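## Laundry Access Project, Wirimska House: Progress Report to the Juvmont Fund

The project provides residents of Wirimska House with laundry facilities on the premises. During the reporting period the laundry room was brought into service, and 51 households have now registered to use it.

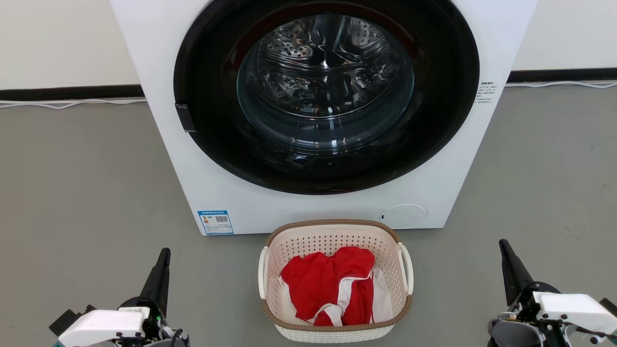
*Nizar Tarawneh*

The front-loading machine stands on the gray floor against the wall, and residents bring their clothing down in a basket. Sessions are booked in two-hour periods, with the last starting at 16:00. Uptake has been strongest among families with school-age children – sports clothing and bedding make up much of the demand. A total of 200 washes had been recorded by the end of December.

### Guidance for residents

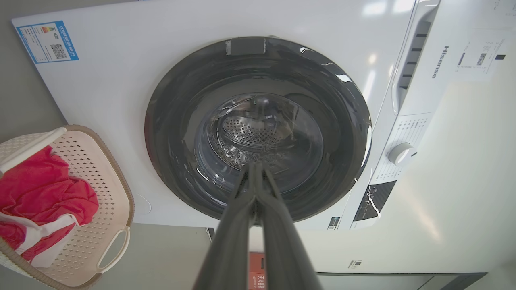 Written instructions remain the main point raised by residents. Hanne Thygesen met with 16 of them and found that many choose one program for every load. The program labels beside the selector knob are printed small and in gray, and residents with limited eyesight have asked for a larger version. Khalil Geagea is preparing a wall card in English and Arabic, with advice on sorting red and white items before washing.

### Next period

Two matters are outstanding:

- approval of the Shboul maintenance agreement
- a drying area, for which Salim Mussa will submit costs separately

No change to the approved budget is requested at this stage.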